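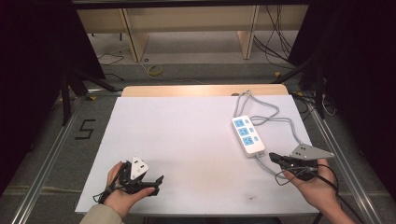
Figure 2. Power strip with three outlets and three switches, placed on a white board.

Placing the Power Strip

1. Set the strip on a flat, dry surface with the outlets facing up.

2. Turn all switches to the off position.

3. Uncoil the cord fully before connecting it to the wall outlet.

CAUTION: Do not run the cord under rugs or furniture — trapped cords may overheat.

4. Plug in one device at a time, then turn on its switch.

NOTE: Keep the strip at least 40 cm from any heater. Do not connect a second power strip to it.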